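# The Classification of Callis College

*A short story*

The letter from the conference office ran to a single page. It informed Callis College that its application to rejoin the upper division had been received, that the application was deficient in one respect, and that the deficiency must be cured by the close of business on 4th May. The college was required to show that its football program had paid its own way in the most recent year.

The Faculty Senate had not known that an application existed.

The president's office explained, in a memorandum of some length, that the filing had been a matter of routine. A college in the lower division played before its own students and the families of its opponents. A college in the upper division played on television. Enrollment at Callis had fallen to 3,516, and the president had been advised that television was the usual remedy. The memorandum did not say by whom she had been advised.

The Senate met in the old library at Cesstead Hall. The chair read the letter aloud, and then the memorandum, and asked whether any member wished to speak. The professor of accounting rose. He had obtained the athletic department's ledger by the simple method of asking for it, and he reported that the program could be shown to have made a profit or a loss, according to where one placed the cost of the scholarships.

"Where are they placed at present?" the chair asked.

"Under Student Welfare," he said.

The minutes record that there was discussion.
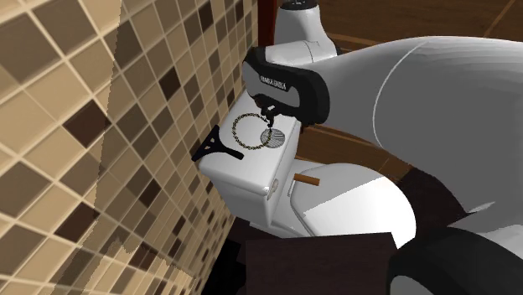
Who had the authority to move the scholarships from one column to another?

Under the bylaws the power belonged to the Board of Trustees, acting on the advice of the Senate.

The bylaws had been written when the college had 300 students and no field. They did not say what was to happen if the Board acted before the advice arrived, and it was the opinion of the general counsel that the Board had already acted. The Softić Fund, which paid for the greater part of the scholarships, had been given for "the care and improvement of young persons of the district." The counsel held that football was a form of improvement. The professor of philosophy asked to see the authority for this, and was told that it was privileged.

A subcommittee was formed. It had the customary membership and met in the customary room, and it was given until the end of the week. Its charge was to determine what the football program cost.

The work proved harder than the charge. The stadium at Fumdale Road was owned by the college but maintained under the grounds budget, which also maintained the cemetery. The team's travel was paid by the department, except when the marching band went along, in which case the buses belonged to Music. The head coach drew a salary from the college, a second from the booster association, and a housing allowance from a line marked Visiting Scholars. He had been visiting for 19 years.

The subcommittee invited the coach to appear. He came in a jacket and tie and answered every question put to him. He said that he had never asked for the upper division. He had 20 seniors who wished to finish their degrees, and in the upper division they would leave for away games in the middle of the week and do their reading on airplanes. He had played that way himself. He could name every stadium and none of his professors.

The chair of the subcommittee asked whether he would put this in writing.

He said he would prefer to keep his housing.

His remarks were entered as a general statement on scheduling.

On the fourth evening a student asked to be heard. She played the clarinet and kept the statistics for the team, and she had added up the program's costs for a course in public finance. Her figures included the buses, the grounds, the insurance, the two trainers carried by the School of Nursing, and the coach's house. She had left out the cemetery. The professor of accounting examined her paper for the better part of an hour. He found one error, in the college's favor, and corrected it in pencil.

The program had lost money in every year for which there were records. It had lost the most in the year it went undefeated, owing to bonuses.

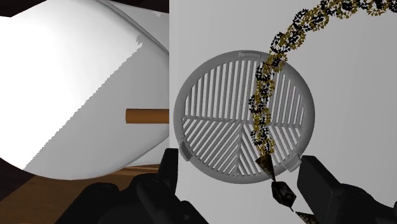 *Detail of a round slotted disc against a plain gray panel.*

The subcommittee adopted the paper as its report. The Senate adopted the report and sent it to the Board with its advice, which was that the application be withdrawn. The Board received the advice with thanks. It then voted to move the scholarships to Student Welfare, where they had been all along, and certified to the conference that the program had paid its own way.

The certification reached the conference office with an hour to spare. The reply came before the end of May. Callis College was admitted to the upper division on probationary terms, subject to the payment of an entrance fee, which might be treated as a capital expense.

At its next meeting the Senate considered whether to protest. The professor of philosophy moved that it should. The professor of accounting, who had voted with her on every question that year, said that he would not second the motion until he knew where the cost of the protest would be charged. The chair ruled that this was a fair inquiry and referred it to the subcommittee.

The student received an A in public finance. She was also offered a position in the athletic department for the coming year, at an hourly wage, to assist with the preparation of the accounts. She asked which budget the wage would come from. The department promised to find out, and asked her in the meantime to list herself under Music.

She began on the first day of practice. The coach found her at a folding table beside the equipment room, with the ledger open and a ruler laid across the page. He asked whether there was a line in it for airplanes.

"Not yet," she said, and drew one.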